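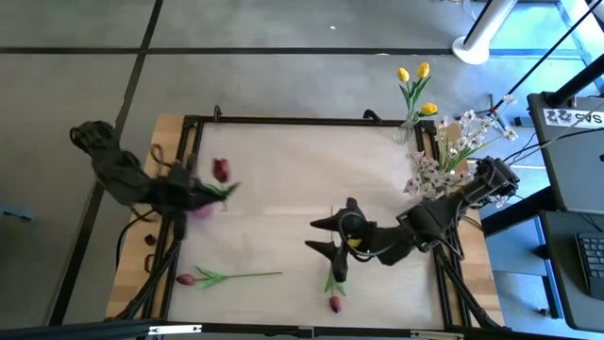

Sirnley Household Evenings

Free-text diary entries about weekday evenings in homes with young children

Version notes last edited Saturday, September 5, 2020

Summary

The collection holds 482 diary entries written by parents in 16 households in and near Sirnley. Each entry covers one evening, from the time the first adult gets home or stops work until the last child is asleep. Parents wrote whatever they wanted. Most of it is dinner, baths, homework, bedtime, and who was too tired for which of those.

The entries were first collected for a parents' newsletter that Ermira Papadopoulos edited. After the newsletter stopped, the families who agreed to it let us keep their entries and put them in order. Families who said no or did not answer are not in here at all, and their entries were deleted.

What is in the folder

entries.csv has one row per diary entry.
households.csv has one row per household.
topics.txt is the list of topic labels with a short definition of each.
changes.txt lists corrections made after the first release.

All files are UTF-8. The CSV files use commas, and the text column is always in double quotes. Some entries contain line breaks, so open the file with a real CSV reader. Counting lines will give you the wrong number of entries.

Columns in entries.csv

entry_id: a number, unique across the file. Gaps are deleted entries.
household: a letter code that matches households.csv.
weekday: Monday to Friday. Blank if the parent did not say.
month: month name only. We removed exact dates.
writer: mother, father, grandparent, or other, as given by the writer.
text: the entry itself.
topic_1, topic_2: labels from topics.txt. topic_2 may be blank.
edited: yes if anything besides a name was changed in the text.

Columns in households.csv

household: letter code.
children: number of children living at home.
youngest: age band of the youngest child at the first entry (under 2, 2 to 4, 5 to 7, 8 and up).
adults: number of adults living at home.
shift_work: yes, no, or blank.

How the entries were written

Parents got a notebook or filled in a plain web form, whichever they liked. The form cut off at 500 words and the notebooks did not, which explains a few very long entries from household F. Notebook pages were typed up by Todor Matić and checked against the paper by Ermira Mladenović. Spelling mistakes were kept. Crossed-out words were left out unless the sentence made no sense without them.

The only instruction was printed inside the notebook cover: "Tell us how tonight went. It does not need to be interesting." We asked for one entry a week. Several families wrote more than that in the first month and then slowed down. Two stopped in November and picked up again after the holidays.

Topic labels

Ross Urquhart and Todor Matić labeled all entries separately, then met to settle the ones where they differed. The most common disagreement was between "bedtime" and "sleep." The rule we ended up with is that anything before lights out is bedtime and anything after is sleep. A child who comes back downstairs for water counts as sleep, even if it happens five minutes later.

"Dinner" covers cooking, eating, and cleaning up. "Screens" is used only when the writer mentions a TV, tablet, or phone as part of what happened. "Plans" is for entries mostly concerned with the coming weekend, a visit, or a trip. "Nothing much" is a real label. It is used when the parent says the evening was ordinary and gives little else.

Names and privacy

Children's names were replaced with made-up ones, and the same child keeps the same made-up name all the way through. Pet names were left alone when the family said that was fine. Street names, schools, and doctors were replaced with a word in square brackets, such as [school]. Nedel and Petkov appear in several entries. Nedel is the swimming pool, and Petkov is the bakery across from it. Both are mentioned so often, and by so many families, that we left them in.

Please do not try to work out who the families are. Some of them live close to each other and know they are in the same file, but they do not know each other's letter codes.

Known problems

Household C used the web form on a phone that swapped some words, so "bath" shows up as "bats" in several places. We left it.
The writer column is wrong for part of household K, where both parents used the same login. Treat it as unknown for that household.
Fridays are thin. People were out or did not feel like writing.
Mothers wrote far more of the entries than anyone else did.
Month is missing for notebook pages that had no heading.
The families volunteered through a newsletter, and they should not be taken to stand for families in general.

Using the data

You may use the entries for teaching, research, and personal projects. Short quotes are fine. Please ask before printing a whole entry, so that we can check with the family. Name the collection as "Sirnley Household Evenings" and say which version you used.

If a family asks for an entry to be taken out, we remove it and note the entry_id in changes.txt. Check that file before you publish anything and drop those rows from your own copy too.

Contact

Boris Vlachou keeps the master copy and answers mail about it through the Clutosari reading room. Send corrections with the entry_id and the exact words you think are wrong. Replies can take a couple of weeks.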